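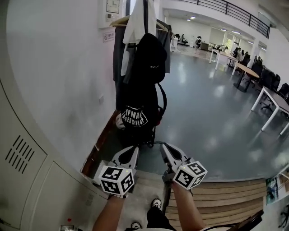
Malik reckons I've been too soft on the robots. My last post on chores got one long comment, and the gist of it was that a machine that can fold a tea towel in a video and can't find the tea towel in the house hasn't done any housework at all. Fair enough! I've been chewing on that since Sunday, mostly while hanging out washing, and I think the comment is right about the finding and a bit harsh about the folding.

Folding is hard. I didn't appreciate this until I tried to write down how I do it. Pick up the corner, sure, but which corner? Half the time I grab any old bit of the towel, give it a shake and let gravity sort out the rest. My hands know when there are two layers between my fingers instead of one. I couldn't tell you how they know. (Fitted sheets I'm leaving out of this entirely. I roll mine into a ball and shove it at the back of the linen cupboard, and any robot of mine would be welcome to do the same.)

So the question I keep getting is can they do it yet, and my answer has shifted a little over the past year. For one job, set up nicely, in decent light, with the stuff laid out where it's expected – yes, often enough to be interesting. For my kitchen at six in the evening with the dishwasher half unpacked and a school bag on the bench, no. Not close, I'd say.

A lot of the effort these days goes into getting people to do the chores first. You hold a pair of grippers, you do the job with those in place of your fingers, and the recordings are what the robot learns from. I like this idea a lot more than the old one, where some poor engineer had to spell out every movement. It also means that whoever does the recording has to be patient, because picking up a sock with two stiff fingers is a humbling business. I had a go at home with kitchen tongs in each hand, just to see. Pairing 15 socks' worth of washing took me most of a podcast, and yes, I know that's an odd number, there's always one. 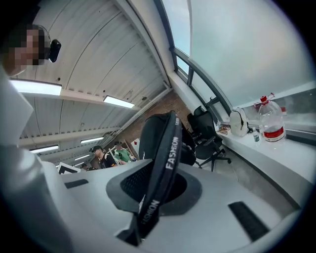
What the tongs taught me is how much of housework is the little in-between stuff. Turning a sock the right way out. Holding a drawer open with your hip while you drop things in. Noticing the jumper is still a bit damp and slinging it over a chair. If you asked me to list my chores I'd never put any of those down, and they probably take up half the time.

I did the same sort of sums for a mate's workplace. She packs orders at a small warehouse, and on a busy day in February they sent out 238 parcels. The boxes are easy. It's the odd one that hurts, the lamp that only fits if you turn the shade upside down, or the roll of tape that splits and has to be picked at with a fingernail. They looked at a packing arm called the Tarnon and decided against it for now, and the sticking point was exactly that sort of thing. It would have been fine with identical cartons all day. They don't have identical cartons all day.

I've been following two home ones as well. The Flomard is meant to tidy floors, toys and shoes and so on, into a tub. The Cetora is the laundry one, and it's the one I'd pay for. Both of them talk about how many demonstrations they've had, and I've stopped being impressed by the numbers on their own. Is it 1,000 goes at the same shirt on the same table, or 2,000 goes at whatever was in the basket, in lots of different rooms, done by people who all fold a bit differently? I'd take the second one every time. 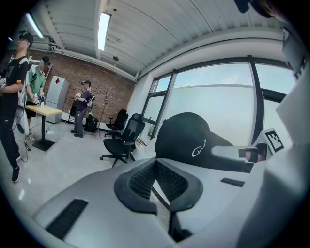 The other thing I'd want to know is what happens when it stuffs up. A person drops a cup, swears, gets the dustpan. I've watched plenty of clips of a robot putting a cup on a shelf and hardly any of a robot noticing the cup is about to fall off it. Show me that clip! I'd honestly rather see five minutes of fumbling and recovering than another perfect stack of T-shirts.

Would I have one at home now? If somebody lent me a Cetora for a month I'd clear the spare room tonight. Buying one, no, I'd wait. My rule is that it has to save me more time than I spend getting the room ready for it, and at the moment I'd be tidying up for the tidier, the way my mum used to vacuum before the cleaner came.

Next post is on dishwashers, loading of, and I already know the comments will be feral. Knives up or knives down, start warming up your typing fingers.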